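Household automation > General talk
Thread: Can a machine do laundry yet, yes or no?

fenwick_38
Started Saturday, 9:12 am

My wife sent me one more video of a robot putting folded towels on a shelf and asked when we will get one. I said not in this decade. She said I am negative. So I bring the question to the forum.

I don't mean the washing. The washing is solved since my grandmother. I mean everything after the door of the dryer opens: take it out, find the socks, turn the sleeves the right way, fold, put away. Is there any machine, at any price a normal person can say aloud, which does this?

orla_bench
Reply #1

No.

Khalil Hijazi
Reply #2

"No" is a bit short. I work in maintenance at a commercial laundry and we have a Trolden folding line for flatwork. Sheets, tablecloths, hotel towels. It does 1,000 pieces before lunch and nobody complains about the corners. But two people stand at the front and clip each piece by hand, and the line is 18 meters long. So machines can fold. What they can't do is pick one piece out of a heap and know what it is.

If your house has a room of 18 meters, then yes, you can have one.

fenwick_38
Reply #3

My house has a corridor. Thank you, this is a more useful answer than the first.

pastrycart
Reply #4

I think people in this forum are always behind by two years. The learned systems are completely different from the old ones. Nobody programs the fold anymore, you show it many times and it copies. My brother-in-law saw a Seltero demo in May and it folded T-shirts one after another. He said slow, but good.

orla_bench
Reply #5

How many T-shirts, and whose? I have been to these demos. Same shirt, same size, freshly ironed, placed in the same spot. Ask them to do a fitted sheet and everybody wants to show you the coffee instead.

pastrycart
Reply #6

You are unfair. First they do the easy one, then the hard one. A child learns in the same order.

Khalil Hijazi
Reply #7

A child also learns that the shirt is inside out. Did it turn the sleeves?

pastrycart
Reply #8

I will ask him.

Aled Bellis
Reply #9

I have a different view, maybe because I am from the shop floor and not from laundry. In our plant we make small pump housings. We bought a Bitar arm for loading the lathe, and it has now made 3,233 cycles with four stops, all four from an air hose that was ours. This is a chore also! Picking up a part, putting it in, closing the door. Two years ago a man did it for the whole night shift and hated it.

So to the question "can machines do chores yet" I say yes, if the thing you give them is hard and has always the same shape. A pump housing does not change its mind when you touch it. Cloth does.

orla_bench
Reply #10

With this I agree. But then it is not "yet," it is simply what arms did for a long time already. The thread is about laundry.

marguerite_v
Reply #11

I read here often and write seldom, excuse my English. I spend my working days with two arms at a table and soft things, so I can say a little from the practical side.

The fold itself is not the worst. If the cloth lies flat and you know where the four corners are, a fold is two or three movements and the arms learn it quite fast. The worst is everything before: to make it flat. A cloth that is half open has a flap lying on top of it, and the gripper must take the flap and not the layer under it. For your fingers this is nothing. You feel two layers and you let one go. Most grippers don't feel. They close, and they have taken one layer or two, and you know it only when you lift.

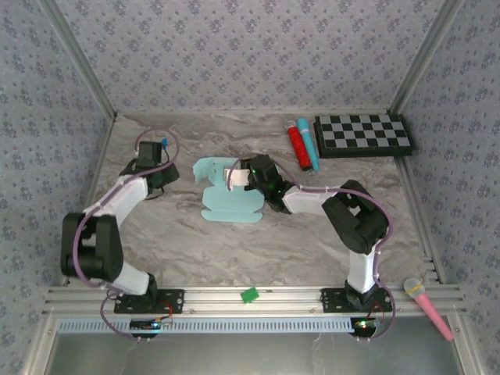
Then there is the question of where to take it. Near the edge is good, but the edge of a thin cloth lies on the table like paint. If you go too low, the finger pushes on the table and the cloth slides away. If you go too high, you close on air. We lose more attempts to this than to anything with the fold. One millimeter, sometimes less, and a table is never as level as you believe.

Also people ask me why two arms. With one arm you can drag a cloth, and you can fold over a small one if it is kind to you. To open something crumpled you want to hold one side while you pull the other. But two arms get in each other's way, so half of the learning is politeness.

My honest numbers: on a small cloth which I place myself, good results most of the time. On the same cloth thrown from the hand, 38 percent last time I wrote it down. I don't like this number but it is the number.

fenwick_38
Reply #12

38 percent of folded, or 38 percent of folded like my wife would accept?

marguerite_v
Reply #13

Folded like I would accept. I am not strict. Your wife, I don't know.

pastrycart
Reply #14

But 38 is not zero! And last year, what was it?

marguerite_v
Reply #15

Last year I did not throw it, so I have nothing to compare. I would be careful to draw a line through one point.

Aled Bellis
Reply #16

Question from a pump man: why not fix it with the gripper? We changed fingers three times on the Bitar before it was reliable. Rubber pads, then a small step on the tip, and then it was good. Maybe the learning people want to learn what a good mechanic would file in an afternoon.

marguerite_v
Reply #17

You are partly right. A thinner finger helps for the edge. But the thin one is then bad for a thick towel, and I want both. In your plant you have one part. In a laundry basket there is a bra next to a blanket.

Khalil Hijazi
Reply #18

Can confirm about the fingers. We tried a separator with needles on the towel side, it picks one layer very nicely. The hotel sent us back a bag of silk robes with little holes. We do not speak of it.

orla_bench
Reply #19

For the original question I stay with no. I will change it to "not at home." There was the Drullia cabinet a few years ago, you remember, where you had to clip every shirt on the front by yourself. My neighbor had one. She timed it against her hands and sold it the same month.

pastrycart
Reply #20

The brother-in-law answered. It did not turn the sleeves. But he says the shirts were different colors.

fenwick_38
Reply #21

I showed the thread to my wife. She says if it can do the small cloths, she will take it for the kitchen towels and I can do the fitted sheets. Does somebody have a method for the fitted sheets? Human method is ok.

Khalil Hijazi
Reply #22

Put your hands inside two corners, turn one over the other, then do the same with the other two. Lay it down, fold the round side in, and then in three. We do it by hand at work also.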